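We use cookies to remember your preferences and count our visitors. Accept all | Manage settings

The drawer of good intentions

2022-11-19

Every household has a place where objects go to be between jobs. Ours is the second drawer down in the bathroom, and last month it stopped closing. I gave it a shove with my hip, as usual, and something inside gave a crack and wedged it open by the width of a thumb. It stayed like that for 11 days, during which I learned to sidle past it like a man avoiding a neighbour.

When I finally got the thing out and upended it on a towel, I found hotel sewing kits, three tubes of hand cream with a pea's worth left in each, a travel plug for a country I have never visited, and a set of Roltex heated rollers with no lead. I remember buying the rollers. They were for a wedding. The marriage has since ended, and the rollers had yet to be warmed up.

The bathroom is where we keep our hopes about ourselves, mostly in plastic. Kitchens get the blame for clutter, but a kitchen gadget at least has to face you over breakfast. A foot file can lie low for years.

The price of a new you

I went back through my bank statements, a thing I don't recommend doing sober or in company. Over the past few years I have spent 554 pounds on items meant to improve my head: shampoos for hair I don't have, oils for hair I'd like, and a Piren scalp massager resembling a spider that has been startled. It does feel nice. It felt nice on both occasions.

The shops know what they are up to. Menutora, which sells this sort of thing from a warehouse off the ring road and from a website that never sleeps, lists 1,762 products under "hair and grooming". I scrolled through as many as I could bear. By the fourth page I had begun to believe there was something wrong with my ears.

What struck me was how narrow the jobs have become. My grandmother had a brush and a comb, and if the brush was busy she used the comb. Now there is a brush for wet hair and another for dry, one for the fringe, one for the car, and a small flat one for guests, who presumably bring their own problems. A tangle used to be a thing that happened to you. It has become a market.

I did buy a brush, obviously. I went in for soap.

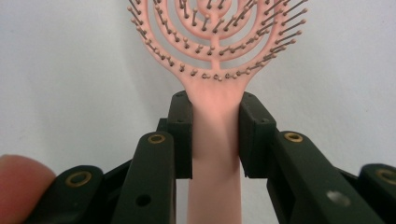

Throwing out, in theory

The advice on clearing drawers is always the same, and always written by people with very few drawers. You sort into piles and are firm with yourself. I sorted into 2 piles, "keep" and "think about", and by teatime the second had been moved into a shoebox and put on top of the wardrobe, where the thinking will be done.

Some of it did go. The hand creams went, after a last squeeze. The rollers went to the Jaunzems shop on the corner, which takes electrical odds and ends and has a box of leads by the till. They found one that fitted within a minute. I stood there holding a working set of rollers and felt, for the first time, that I might use them.

I left them on the counter and walked home quickly. The drawer closes now, though you have to lift it slightly and push from the left.

Related articles
Why your airing cupboard is full of someone else's towels
A short history of the bath mat
The spare room that wasn't
Soap on a rope: time to let go?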